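Givis Tabletop Guide, Section 8: Choosing a Surface and Setting the Box on It 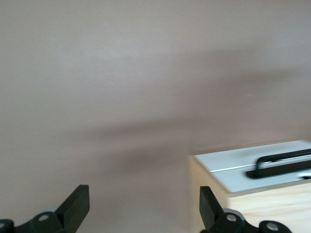 Thanasis Ververidis wrote in after the last edition to say that he had skipped this section entirely, on the grounds that a grown man knows how to put a box on a table, and that he would now like to know how to get a scratch out of one. The scratch is dealt with under Repairs. The rest of us will start at step 1.

Before you begin

Your Givis box is pale, light-yellow wood with a plain oil finish. It marks easily and it will mark other things in return. Pick a surface that is smooth, level and a dull color, and large enough that the box can stand near one corner with the rest left free for whatever you were planning to do there. Gray-beige is ideal. It hides dust and fingerprints, and goes with everything by going with nothing in particular.

Note: Glossy white tops are allowed but you will regret them by May.

Setting the box in place

1. Clear the surface. "Clear" includes the mug.

2. Wipe it with a barely damp cloth, then with a dry one. Look along it from a low angle with a lamp on. You will see sheen, and you will see shadows. Leave these alone. More than 199 customers have written to us about a stain that moved when they did.

3. If a small pale mark stays put when you move the lamp, rub it lightly with a fingertip. Lint comes off. Paint and chips don't, and further rubbing will only give you a shiny spot with a chip in the middle.

4. Turn the box over on a folded towel and check the underside for grit. One grain is enough to write your name across a table, usually misspelled.

5. Fit the felt pads, one to each corner. Press each for 10 seconds. The pads from the Bernari kit also fit, although they are a shade thicker, so don't mix the two sets unless you enjoy a rocking box.

6. Lift the box with both hands and lower it straight down. Do not set down one edge and let the other follow. It always follows faster than you expect.

7. Turn it so that the panel with the best grain faces the room. The grain should run sideways across the front. If it runs up and down, you are looking at a different product or the box is on its end.

8. Push gently on one top corner. If the box rocks, turn it a quarter turn and try again before blaming the pads. Floors are rarely as flat as their owners believe.

CAUTION: Never drag the box. See Thanasis, above.

CAUTION: Keep it out of direct sun for the first few weeks. Light wood darkens, and it darkens unevenly around anything you leave leaning against it.

Care

Dust with a dry cloth, following the grain. Oil sparingly with Skernska clear or something like it — a teaspoon does the whole box, and a tablespoon does the box, the table and your sleeve. Let it dry overnight on the towel before it goes back.

Spare pads are part no. 1542. Quote the number when you order. "The little round ones" has been tried.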